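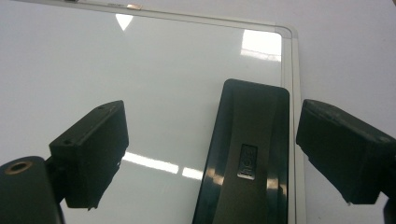
Kotwood Charter Vote Returns to the Council Floor

The Kotwood City Council will take up the revised charter again in February, and residents who followed the first reading will find that the text before them has changed in several places. This post sets out the position of its author, who has attended council sessions since the Odel annexation and holds no office.

The central question remains the method of filling vacancies. Under the present charter, a vacant seat is filled by appointment of the mayor. The revision would require a special election whenever more than half of the term remains. Council Member Blandine Sabatier, who represents the Renaud district, moved to strike that provision during the first reading. Her motion was put to a voice vote. The chair ruled that it had carried, several members objected, and the request for a roll call was declined on the ground that the next item had already been announced.

I have read the rules of procedure on this point. Rule 57 states that any member may request a roll call "before the result is entered." The clerk had not entered the result. The request was therefore in order and should have been granted, whatever one thinks of the motion itself.

Council Member Sabatier has since defended the ruling in an interview with the Prakedness Courier. She argued that a special election is an unreasonable expense for a city of this size and that turnout in the last one, at 477 ballots, did not justify the cost. The first argument deserves a serious answer. The second I find less persuasive, as that election was held with 72 hours of notice for early voting and a single polling place in Renaud.

A petition asking the council to restore the provision requires 3,000 signatures and may be signed at the clerk's counter during business hours. Signers must be registered in the city. Former Odel residents should confirm that their registration was transferred, as a number of names on the previous petition were rejected for this reason.

Written comments on the revision are accepted until noon on the day of the second reading. I have submitted mine and will publish the council's reply in full if one is received.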